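Progress report to the Danness small equipment fund, second payment period
Submitted 6th May

Hello again! You asked us to keep these shorter than the November one, so I'll stick to what we've spent, what we haven't, and the one thing I'd like you to say yes to. Work has carried on upstairs the whole time, and the hand-held grippers are in use most days now.

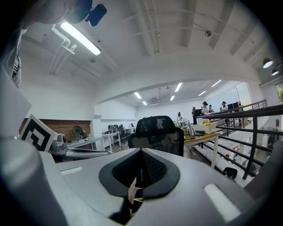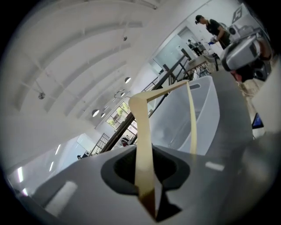
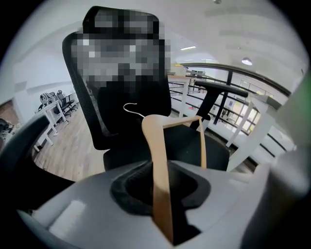 The biggest change to the budget is in the grippers line. We planned to buy one more set from Briltis at the start of the period and I held off, mainly because their quote came in without spare finger pads and I didn't want to be caught out twice. I've since had a second quote from Lanz, with pads and a longer warranty, and it's the one I'd go with. Part of my thinking is the stuff we're asking these things to hold. A wooden clothes hanger gripped at its lower end is a long lever on a small opening, and I'd like the liners priced as a consumable from here on instead of coming out of the repairs pot, where they've been sitting for no good reason except that I put them there. The Lanz quote is $600 for a box of 36 liners, delivered, and I think that sees us through to the end of the grant.

Arms next. The Mokadden arm is paid for and that line is closed. I still want a proper stand for it (it's lying on a white table in the first picture), and there's enough left over in furniture to cover one. No extra money needed, just your OK to move it between lines.

Now the slower part. Chargers and batteries are behind. The order went in on time, the supplier split it, and we've had 17 of the 19 batteries we paid for. The other two are promised and I've asked for a credit note if they don't show up by the end of the month. I've left the full amount in the spent column for now so the totals match our bank statement – shout if your finance people would prefer it the other way.

Things I'd budgeted for and no longer want: the second label printer, and the rolling cabinet. We've managed fine with plastic bins and I'd sooner put that money toward storage drives, which fill up faster than I guessed when I wrote the application. I'll send the revised sheet separately.

So, the decision I need from you is whether we can switch the gripper order from Briltis to Lanz. The total stays inside the approved amount, but the supplier is named in our agreement, so I can't do it on my own say-so. Lanz will hold the price until the end of the month. If you'd like to see both quotes side by side I can send them over the same day you ask.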